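Falha em cabo suspende testes de robô da Jastano em Plerkcombe

29 de outubro de 2023

A Jastano suspendeu os testes do seu robô de arrumação doméstica no laboratório de Plerkcombe, depois de um dos braços ter deixado de responder ao comando de paragem. O braço continuou a mover-se durante 3 segundos e bateu no tampo de uma mesa. Não houve feridos.

Segundo um comunicado da empresa, a falha ocorreu quando a máquina separava objetos misturados sobre a mesa, uma tarefa que repetia desde o início da semana. O operador acionou a paragem de emergência, mas só um dos dois braços ficou imóvel. A alimentação foi depois cortada manualmente.

A análise preliminar aponta para um mau contacto no cabo que liga a base ao controlador do braço. O conector, fornecido pela Uysal, terá cedido após várias horas de movimentos repetidos. A Jastano admite que o cabo não tinha fixação suficiente no ponto em que dobra.
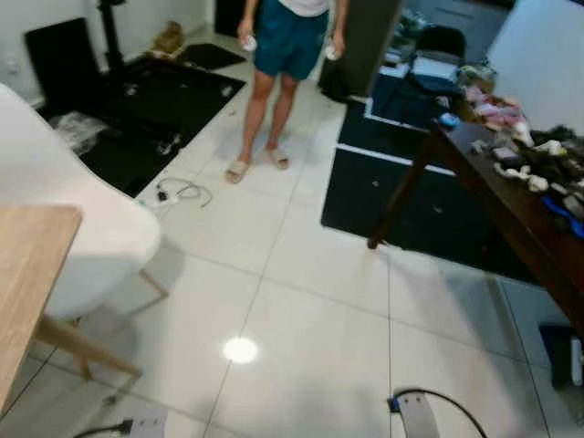
O robô tinha completado 67 sessões sem incidentes do mesmo tipo. Numa revisão dos registos, porém, os técnicos encontraram 18 perdas de sinal muito curtas, que o sistema recuperou sozinho e que não geraram qualquer alerta. A empresa reconhece que esses avisos deviam ter chegado ao operador.

A Uysal confirmou que recebeu o conector para exame e não quis comentar as causas antes de concluir o trabalho. O relatório deverá ficar pronto em novembro.

Até lá, os ensaios com pessoas na mesma sala estão parados. A Jastano vai substituir os cabos dos dois braços e instalar um segundo circuito de paragem, independente do controlador. A velocidade máxima dos movimentos será reduzida em 40 por cento quando os testes forem retomados.

A suspensão abrange também o laboratório de Clirnton, onde a empresa usa uns robôs do mesmo modelo. Nesse local não foram registadas falhas, mas os cabos serão inspecionados antes de qualquer nova sessão.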